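Kumance Basin outfall and culvert - walkthrough checklist
Skasance Drainage, field copy, July 2025

Inlet grate, Kistau Road side - OK. Leaves packed on the left half, cleared by hand. Bolts tight.
Headwall - hairline crack, same as last visit. Measured again, no change. Keep watching.
Culvert barrel, Section 74 - FAIL. Joint seperated at the crown, gravel showing. Needs grout before September.
Access ladder - OK, bottom rung bent but solid.

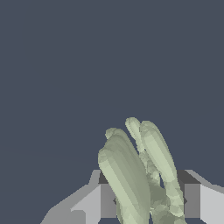
Pale green leafy shape, computer render.

Trash rack - cleaned. One bar loose, tag on it. Akgül to quote for the weld.
Flap gate - sticks open a hand's width. Greased the hinge, still sticks. Probably the seat, not the hinge. Pull it next time pump is on site.
Gas meter check before entry - done, both readings clear. Write them on the sheet please, last crew left it blank. 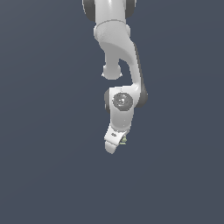
Page 2 of 4

Embankment, downstream - wet patch near the toe, grass greener there. Could be a seep, could be the sprinkler line. Flagged. Recheck after three dry days.
Riprap - thin at the bend. Order more, same size as before.
Animal burrows - two, east slope. Fill and tamp.
Staff gauge - numbers faded, can't read it from the path. Repaint.
Manhole 317 - lid rocks. Cone left on it, road crew told.
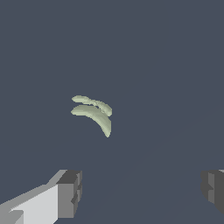
Also the frame under that lid is chipped on one side so a new lid alone wont fix it - order both. Fence OK. Gate lock swapped, new key is in the truck box. Warning sign by the spillway missing again, put up a spare.

Open items: joint grout, rack weld, flap gate seat, manhole frame and lid, seep recheck.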